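Collection room check, Trotdale site, August round. Checked by Randi Fagerlund. Room in use during the check, both stations running.

Marks used below: **OK**, **Fix** (do it before the next session), **Watch** (look again next round).

## 1. Room and walkways

- [x] Door and route to the extinguisher clear — **OK**
- [x] Ceiling lights all working — **OK**
- [x] Windows closed, blinds or covering in place — **OK.** Glare on the tabletops was a problem in the spring and spoiled the tracking on one batch. Keep the covering as it is.
- [ ] Trailing leads taped or run along the wall — **Fix.** The charger lead at station 2 crosses the floor between the table and the shelving. Move the charger.
- [x] Floor dry and free of dropped props — **OK**
- [ ] Station spacing marked on the floor — **Watch.** The tape at station 1 is lifting. It will last a few more weeks.

## 2. Grippers

Each unit is checked by the person who will use it, at the start of the session and again after the break.

- [x] Shell free of cracks, no sharp edges — **OK**
- [x] Finger pads seated and not torn — **OK.** Unit 8 had its left pad replaced before this check. The old pad is in the spares tray and should be thrown away.
- [x] Fingers open and close fully without sticking — **OK**
- [ ] Screws on the finger mounts tight — **Fix.** One loose on the unit Habte uses. Tightened on the spot but it needs thread lock.
- [x] Battery not swollen or hot after charging — **OK**
- [x] Lens clean — **OK.** Use the cloths from the drawer. Paper towel scratches.
- [ ] Spare pads in stock — **Fix.** One pair left. Order 20.

## 3. People

- [x] Cap mount firm, cap fits without pinching — **OK**
- [x] Hair tied back — **OK**
- [ ] Lanyards and long necklaces off or tucked in — **Fix.** Not being done. The rule is on the wall sheet but it is easy to miss. Cukier to add it to the start-of-session talk.
- [x] Sleeves clear of the fingers — **OK**
- [ ] Breaks taken and logged — **Watch.** Log complete for the mornings. The afternoon sheet has gaps. Two people said their wrists were sore by the end of a long run of pick-and-place. Nobody is to do more than 100 takes without putting the gripper down.
- [x] Consent forms signed and filed — **OK**
- [x] Faces blurred before files leave the room machine — **OK.** Checked on a handful of files from each station.

## 4. Props and tasks

- [x] Bottles closed and standing upright when not in use — **OK**
- [x] No glass — **OK**
- [x] Fridge task: door swings freely, nothing in the path of it — **OK.** Ask people to step back with the door, as the hand holding the gripper tends to follow it round.
- [ ] Personal drinks kept apart from props — **Fix.** Hard to tell which is which once a session is going. Put a sticker on anything that belongs to the task set, or keep personal cups on the shelf by the door.
- [x] Marker cubes clean and flat-faced — **OK.** Don't pick them up by the printed side.
- [ ] Task card matches what is on the table — **Watch.** The card at station 1 still listed the old sorting task. Swapped during the check.

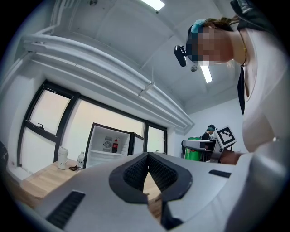
*Gripper in use, fingers closed at the tip. Fridge door open behind. See section 3 for the lanyard.*

## 5. Recording

- [x] Free space on the room machine before starting — **OK**
- [x] Clocks on grippers and caps agree — **OK**
- [ ] Bad takes marked at the time — **Fix.** People are leaving them for later and then guessing. A take where the object slips is still worth keeping and should be marked as a slip. A take where someone stops to talk should be binned.
- [x] Variety — **OK.** The Gesent set stands at 3,000 takes and the start positions are well spread. More left-handed takes would help.
- [ ] Upload log signed — **Watch.** Signed late twice.

## Actions

| Item | Who | When |
|---|---|---|
| Move charger at station 2 | Randi | Before next session |
| Thread lock on finger mount | Habte | Before next session |
| Order pads | Randi | This month |
| Lanyards and necklaces in start talk | Cukier | Next session |
| Stickers for task props | Habte | Next session |
| Mark bad takes at the time | All | Now |

Station 2 can stay open if the charger is unplugged while people are working. Habte's unit is out of use until the mount is done — take the spare from the cupboard and write its number on the session sheet.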